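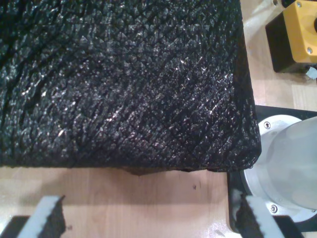
*Gripper fingers at a black block on a wooden worktable, with a yellow control box behind.*

**Bench cell budgeting** is the practice of planning and costing a small robot workstation, normally one arm on a table, before any equipment is ordered. The term covers the arm, the gripper, safety controls, cabling, furniture and the parts used for practice. It is mostly used by small workshops and training rooms that buy equipment one station at a time.

## Cost structure

Plans usually separate the arm from everything else. In the Kernoson worksheet, a planning form used by several training workshops, the arm and its controller take 60 percent of the total and the gripper takes 17 percent. The remainder goes to mounting, cables, spare finger pads and freight. Older versions of the worksheet had no line for pads, and buyers often paid for them out of the repair budget.

Pads wear at different rates depending on the work. Roltmont, a reseller, quotes them in packs of 6 and treats them as consumables, while Piras lists them as spare parts with a longer lead time. The two quotes are hard to compare unless the pad line is priced for the same period.

## Task hardware

A cell meant for handling electronics also needs something to work on. Used network switches, chassis and short open racks are common choices, as they cost little and can be plugged and unplugged many times. Planners list connectors and patch cables separately, along with padding for the tabletop.

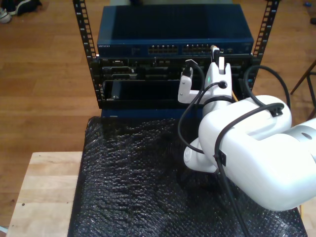 *White arm with a two-fingered gripper holding a small connector plug in front of an open-frame rack.*

Cable routing is a frequent omission. Clips that attach to the arm are cheap, but the cable has to be long enough for the full reach of the joints, and a replacement bought late may cost more than the clips and the first cable together.

## Scheduling

Orders are commonly placed in November so that delivery falls in the new budget year. The Jonero planning guide allows 20 working days between delivery and first use, covering mounting, a check of the stop controls and operator training. It also advises holding back the last payment until the gripper has been tested on the buyer's own parts.

## See also

- Total cost of ownership
- End effector
- Machine safety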